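Last updated in May

# Comparing two hand-held grippers on cloth

Most gripper comparisons use blocks, cups and boxes. Cloth is harder to score, and it shows differences that rigid objects hide. This page explains how to run a side-by-side test of two pairs of hand-held grippers on T-shirts and small cloths. We wrote it while choosing between the Groltel and Pundetti jaw sets, but the steps work for any parallel jaw you can hold in your hand.

You will need:

- both pairs of grippers, charged
- a large table and a cloth to cover it
- two plain T-shirts, one thin and one thick
- a few small cloths
- a notebook or spreadsheet
- tape or clips for the table cover

## Set up the table

Cover the table before you start. A fingertip that slides under a hem on bare wood may catch on fabric, and the jaws will sometimes pick up the cover along with the shirt. You want to see that in the test. Pick a cover in a color that contrasts with the shirts and fasten it at the far edge. Wrinkles are fine as long as they stay about the same between runs.

Keep spare cloths on the table but well away from the shirt.

## Check the grippers

Turn on both units and wait until they report ready. Open and close each jaw five times with nothing in it. If one side closes later than the other, recalibrate the pair. We had to do this twice with the Pundetti set, both times after changing the fingertips.

Wipe the fingertips with a dry cloth. Lint builds up quickly and changes the grip more than you would expect. We clean ours after every 100 grasps.

## Practice the two-handed grasp

Lay the shirt flat and take hold of it with both grippers, jaws angled in toward each other. Start with small pinches. If you push straight down, the fabric bunches ahead of the fingertips and you get a thick fold when you wanted a single layer. Come in low and let the lower finger slide along the table.

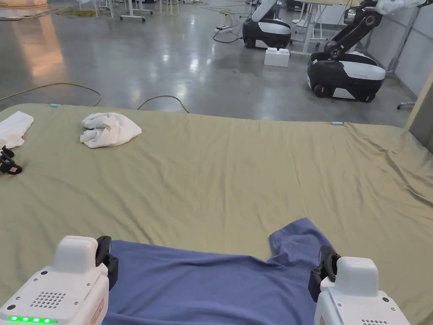
**Step 4: Run the trials**

With the T-shirt spread out between the two grippers, do each of these in order:

1. Pinch the hem with both jaws and lift until the shirt clears the table.
2. Hold for a slow count of five, then lower it.
3. Pinch one sleeve and fold it toward the body.
4. Let go, and check whether the fabric stays on the fingertips.

Repeat with the thick shirt, then with a crumpled cloth. For the cloth, skip the sleeve fold and just find a corner. Corners on a bunched cloth take longer to find, so record the time as well.

We did 300 grasps per pair. You can learn a good deal from fewer, but don't switch grippers in the middle of a set. Your hands need a few minutes to get used to each one, and the first grasps after a change are always worse.

**Step 5: Score each grasp**

Use four marks only:

- **Clean:** one layer, held for the full count
- **Double:** picked up two layers or part of the table cover
- **Slip:** held at first, then dropped
- **Miss:** closed on nothing

Write the mark down right after the grasp. If you save the scoring for later and work from video, doubles are easy to miss.

**Step 6: Compare**

Look at doubles and slips separately. In our runs the Groltel jaws slipped less on the thick shirt but had 112 doubles, mostly on the thin one. The Pundetti jaws had fewer doubles and were slower to find a corner. Softer fingertips helped both pairs on the sleeve fold.

If the scores are close, try them again late in a session. Weight starts to matter after an hour of lifting, and a gripper that felt fine at the start can get hard to aim.

The blank score sheet is in the Trutau folder, under `cloth-tests`. Add a new tab for each pair and leave the old tabs in place.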